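Laundry basket

A laundry basket is an open container for holding and carrying clothes, towels and bedding before or after washing. It is one of the most useful things in any home, and it has a surprisingly rich history! Early baskets were woven from willow or rush, and many still are. Moulded plastic took over later, being light, cheap and easy to rinse out.

Most plastic baskets have small holes in the sides, which let air reach damp cloth, and a rounded rim that is kind to the hands. Slots cut below the rim serve as handles.
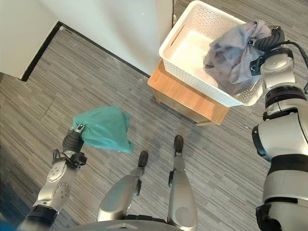 White perforated basket on a low wooden table, with a grey-blue cloth over one side.

Standing the basket on a table or stool saves a good deal of bending, and it keeps clean washing off the carpet. The collector Ryota Koyama, whose Durkell collection holds 69 baskets, 11 of them woven, recommends a surface at about knee height for sorting.

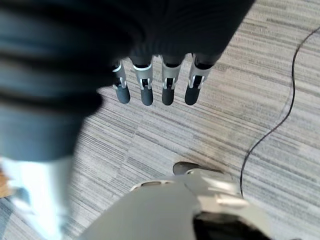
Filling is a small art in itself — heavy things such as jeans and towels go at the bottom, with shirts on top where they crease less. Thick ribbed knitwear is best laid flat. A family of four may fill a basket almost daily, and many households keep a second one for whites.

See also: clothes horse, linen chest, peg bag

Last updated: March
Contact the editors | © Sulleo Household Encyclopedia | Back to top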